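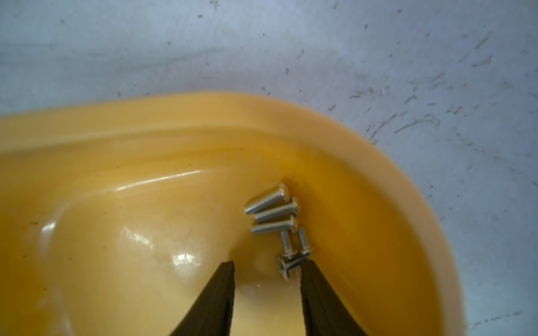 Photos: Drokus Garden Supply, Esthorpe

Fall greens – start now, not in September

Quick one this time, I'm behind on everything. It's 15 August 2024 as I type and the tomatoes are finally going over in Esthorpe, so if you want spinach and lettuce for October you need seed in trays this week. Any shallow plastic tray will do. Mine are older than the shed.

The big problem in August is heat. Lettuce sulks in warm soil, and spinach is worse. I put the seed packets in the fridge overnight, sow in the evening, then keep the trays on the north side of the house until I see green. Lost almost 300 seedlings last summer to one hot afternoon on the back step. Not doing that again.

What's going in at our place:
Spinach, the plain flat kind
Butter lettuce, 2 rows
Mustard greens, mostly for the chickens if I'm honest
Kale – only a few, we never eat it

Water from the bottom if you can. Top watering washes the small seed into one corner and you get a clump and alot of bare dirt. Thin them early too, even tho it feels mean.

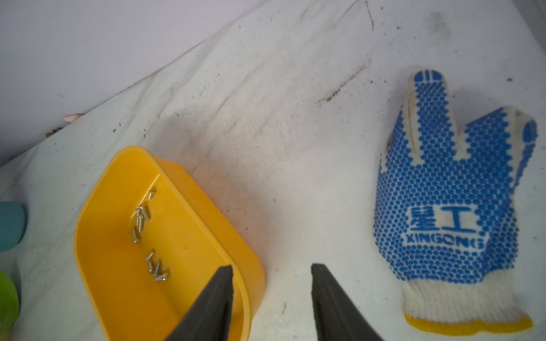

Seed order, and the bus to Ruvuvham

The shared order with Su Seeds goes in at the end of the month. Garlic is included this time, softneck and hardneck both. Write your name and what you want on the sheet by the library door, pay when it comes. Last year we had nine households in, would be nice to beat that. Shipping is a flat $32 however big the box gets, so more names means less each.

Ruvuvham plant sale is on again, same field, same awful parking. Take the bus. Bring your own bags and small bills. They sell out of strawberry runners in the first hour and the fig guy doesn't always turn up.

Also – row cover. Get it before you need it. Drokus had the light grade in stock when I called, the heavy one is on back order. Cabbage moths are everywhere right now and they will find your seedings the day you set them out.

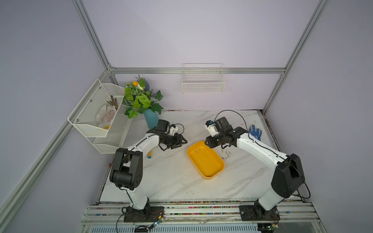
A reader on the hill road wrote in to say the fridge trick did nothing for her spinach, and that she does better soaking the seed overnight and sowing it straight into damp ground under a board. She lifts the board every morning and takes it away at the first sprout. Trying it next to my trays, results in the next issue if the slugs leave any.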